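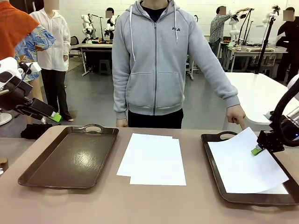
書類を入れるなら書類トレーでいいんじゃないですか、お盆だと紙が滑って落ちそうで、というコメントを先日いただきました。

そうなんですよ、最初は私もそう思ってました! 事務用品のコーナーに行けば、ちゃんと紙のための箱が売ってますもんね。でもうちの店でいちばん問い合わせが多いのは、なぜかこの焦げ茶のお盆を「机の上で紙に使う」話なんです。お茶を運ぶ道具として仕入れたのに、気がついたら配膳の話より紙の話ばかりしている気がします。というわけで商品ページを書き直しました。前のページは短すぎて何もわからないと言われていたので、今回は長いです。お茶でも飲みながらどうぞ。

印刷する | このページをメールで送る

ピヴコム(Pivcombe)配膳トレー 焦げ茶 長方形 2枚組
商品番号 1606
取り扱い Fotport
ページ更新 2024年10月1日

■ どんなお盆か

長方形で、色は濃い焦げ茶、表面にはつやがあります。ふちがぐるりと立ち上がっていて、短い辺に手を入れる穴があいています。それだけです。柄もロゴも入っていません。

色は写真で見るとほとんど黒に見えるときもあるし、日の当たる窓ぎわだとチョコレートみたいに見えるときもあって、私は勝手に「苦いほうのチョコ」と呼んでいます。明るい色の机に置くと輪郭がくっきりして、これがけっこう気持ちいい。ベージュっぽい天板との相性は特におすすめです。逆に、濃い色のテーブルだとお盆がどこにあるのかわかりにくくなります。うちの台所のテーブルがまさにそれで、夜中に電気をつけずに水を飲みに行くと、お盆のふちにコップをぶつけます。

つやについては好みが分かれます。天井の照明がまともに映りこむので、真上に明かりがある部屋だと真ん中あたりがぴかっと光ります。お客さまに出すお茶なら「おっ、きれい」となるところですが、長い時間そばで作業していると、まぶしいと感じる人もいると思います。私は少し手前にずらして置いて解決しました。ずらすだけです。気になる方は、つやを抑えたエルソイ(Ersoy)という別のシリーズもありますので、そちらのページも見てみてください。あっちは色がもっと灰色寄りです。

■ 紙に使うということ

さて本題です。コメントにあった「紙が滑って落ちそう」の件。

ふちがあるので、平らに置いて使う分にはまず落ちません。落ちるのは持って歩くときです。特に紙が一枚だけのとき! 束になっていれば自分の重みでおとなしくしているのに、一枚だけだと、歩いた風でふわっと浮いて、そのまま廊下へ飛んでいきます。私はこれで請求書を下駄箱の裏に落としました。取り出すのに下駄箱をまるごと動かしました。一枚だけ運ぶときは手で持ってください。お盆はいりません。

机の上に据え置きで使うなら、とてもいいです。私のやり方は単純で、お盆を左右に置いて、あいだに紙を積みます。真ん中から取って、右か左に入れる。終わり。2枚組で売っているのはもともと「運ぶ用と控え用」のつもりだったんですが、分ける作業をする人にとっては、同じ色、同じ形のものが並ぶのが大事みたいなんですね。片方が大きいと、どうしても大きいほうにたくさん入れたくなるんだそうです。言われてみるとわかる気がします。

ただ、同じ色で同じ形ということは、どっちがどっちだったか忘れるということでもあります。電話に出て戻ってきたら、もう自信がない。私は手前のふちに付箋を貼っています。マスキングテープでもいいと思います。はがすときはゆっくりやってください。急いではがしたら糊が残って、爪でこすって、つやの上に細い筋をつけてしまいました(自分のお盆です。売り物ではないのでご安心ください)。

■ 紙の取り出しにくさについて

これは正直に書いておきます。底が平らでつるっとしているので、紙がぴたっと寝てしまうと、なかなかつまめません。書類トレーだと手前が切れこんでいて指が入るものが多いですよね。このお盆にはそれがないんです。

コツは、角から行くこと。真ん中をいくらこすってもだめで、角のひとつを浮かせて、くるっと丸めるように起こすと、あとは素直についてきます。指先が乾いている季節は本当に苦労するので、私は事務用の指サックを使っています。指サックをお盆の持ち手穴の近くに置いておくと便利、と言いたいところですが、よくその穴から転がり出ます。

枚数が増えてくればずいぶん楽になります。重なりが少しずれて、下の紙の端がはみ出してくれるからです。きっちりそろえたい性格の方には申し訳ないのですが、取り出すことを考えるなら、きっちりそろえないほうがいいです。私はもともとそろえない性格なので、何の努力もいりませんでした。

底に薄い布やフェルトを敷くという方法もあります。一時期やっていました。滑らなくなるし、指も入りやすくなるし、ここまではよかったんですけど、うちの場合はフェルトの毛が紙につくようになってしまって、やめました。毛の出ない布ならいけるのかもしれません。いい布をご存じの方、教えてください!

■ 持ち手の穴の向き

「穴は手前にするのか奥にするのか」というご質問も何度かいただいています。どちらでも使えます、というのがお店としての返事です。

私個人は、据え置きのときは穴を奥側に向けて、縦長に置くのが好きです。手前がすっきりするので。あとは、鉛筆や消しゴムを一緒に入れる人も、手前に穴があると落ち着かないかもしれません。配膳に使うときは、もちろん横向きに置いて、左右から手を入れて持ってください。指が太めの方でも、手袋をしたままでなければ入ると思います。軍手だと私はつかえました。

■ 本来の使い方もさせてください

お茶の話を少しだけ。少しだけです。

ふちの立ち上がりがあるので、うっかりこぼしてもお盆の中で止まってくれることが多いです。ただし持ち手の穴より上まで来るような派手なこぼし方をすると、当然そこから出ます。みそ汁でやりました。湯のみを載せるときは、底がつるつる同士だと動くので、濡らして固くしぼった布巾を一枚敷くと安心です。茶色い布巾を敷くと見た目も落ち着きます。白い布巾だと、なんというか、給食っぽくなります(それはそれで好き)。

朝ごはんを載せてそのまま食べる、という使い方も気に入っています。パンくずがお盆の中で収まるので、食べ終わったら流しの上でぽんぽんとはたくだけ。

紙用と食べもの用は分けてくださいね。私は一度、朝ごはんに使ったあとのお盆に領収書を入れて、いちごジャムのついた領収書を作ってしまいました。経費の紙にジャム。あの紙は今でもファイルの中でべたべたしています。2枚組だからといって片方ずつ分けて使うと、左右に並べられなくなるので、どっちの用途も本気でやりたい方はもう一組どうぞ、と書くといかにもお店っぽいですけど、私は本当に二組持っています。

■ お手入れ

・やわらかい布でからぶき。濃い色なので指のあとが目立ちます。
・汚れたときは、薄めた台所用洗剤をつけたスポンジで洗って、すぐ拭いてください。
・みがき粉、金属のたわしは使わないでください。
・食器洗い機と電子レンジには入れないでください。
・重ねてしまうときは、あいだに紙か布を一枚はさむと、つやが長もちします。

白い紙を扱う机だと、ほこりはお盆のほうに目立ちます。紙の上では見えないのに、焦げ茶の上だと一粒ずつ見える。私は3年使っていて、朝いちばんにひと拭きするのが癖になりました。拭いたあとに紙を入れるのは、ちゃんと乾いてからにしてください。湿り気が残っていると紙が貼りついて、さっきの「角から行く」も効きません。

■ 置き場所

使わないときは縦にして、本棚の端に差しています。持ち手の穴にフックをかけて壁に吊るす方もいるそうです。うちの壁は釘を打つと怒られる壁なので試せていません。フックにかける場合は、細い針金のようなものより、幅のあるフックのほうがよさそうです。

大きさについては、サイズ表を商品箱の側面と、ページの下のお問い合わせからお送りしているPDFに載せています。「うちの棚に入りますか」と棚の寸法を書いて送ってくださる方がいて、そういうメールは大歓迎です。私が巻き尺を持ってうれしそうに測ります。

■ 一緒に見てほしいもの

ロンディーネ(Londine)の布巾。さっき書いた、湯のみの下に敷くやつです。色番159の茶色がこのお盆にいちばんよく合います。ただ、この色はすぐなくなるので、次の入荷は11月の予定です。紙の下に敷くのにもいいかと思って試しましたが、織りがざっくりしていて、上で字を書くとでこぼこになりました。敷いた上で書かなければ大丈夫です。

エルソイのつや消しトレー。まぶしいのが苦手な方に。こちらは1枚売りで、持ち手の穴がありません。運ぶことの多い方には、やっぱりピヴコムのほうをおすすめします。

■ よくいただくお問い合わせ

1枚だけ買いたいという方へ。すみません、箱が2枚組の箱なんです。ご家族やお友だちと分けていただけると助かります。

ほかの色はないのかという方へ。前に白がありました。かわいかったんですが、紙を入れると紙がどこにあるかわからないと言われ、あまり出ないまま終わりました。焦げ茶だと白い紙がぱっと目に入るので、入れ忘れや取り忘れに気づきやすいです。白の再入荷の予定は今のところありません。

名入れはできるかという方へ。うちではやっていません。裏に名前シールを貼っている方は多いようです。

届いたら少し傷があったという方へ。写真を添えてメールをください。すぐ交換します。箱は捨てずにとっておいてもらえるとありがたいです。

在庫は店頭とここで共通なので、カートに入れたあとに「ごめんなさい」のメールが行くことがごくまれにあります。そのときは次の入荷分を先にお取りしておきますので、返信で「待ちます」とだけ書いてください。

印刷する | このページをメールで送る | Fotportにメールで問い合わせる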